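The Inheritance

My great-aunt left me the shop in Rerkedmont on the condition that I keep it open for 91 days. 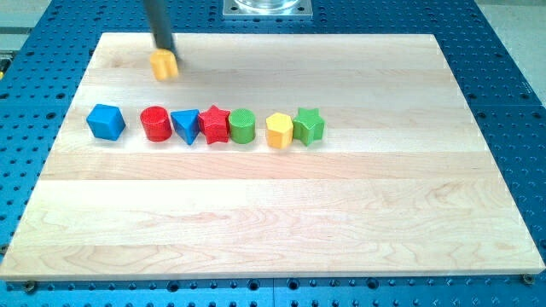 The lawyer read this out twice, the second time slower, as if I might be foreign. After 91 days I could sell. Before that, if I closed for so much as a long lunch, the whole thing went to her cousins in Zutaver, who had once borrowed her ladder.

The shop sold buttons. It also sold one kind of soup, in cans, which I never saw anybody buy and which she had apparently been eating herself, at cost.

I opened on a wet morning in September. By noon I had sold a card of brown buttons to a man who wanted black ones. He said brown would do, it was for his brother's coat. I wrote the sale in the ledger under my aunt's last entry, which read "Woman, rude, 2 zippers. We do not have zippers."

The cousins began visiting in the third week. They came in pairs and stood by the window with their hats on, waiting for me to get hungry. I ate soup. One of them asked whether I ever got lonely in there, and I said no, because the two of them were always in there — and he bought a thimble out of embarrassment.

By the last week I had opinions about thread. I had moved the coat buttons nearer the door and taken in 878 dollars, a good deal of it from cousins. The lawyer came by with the papers and a buyer from Kolev, who planned to knock through the back wall and put in a juice bar.

I told them both to come back after lunch. Then I remembered I didn't close for lunch, and sold the buyer a zipper. I had started ordering zippers.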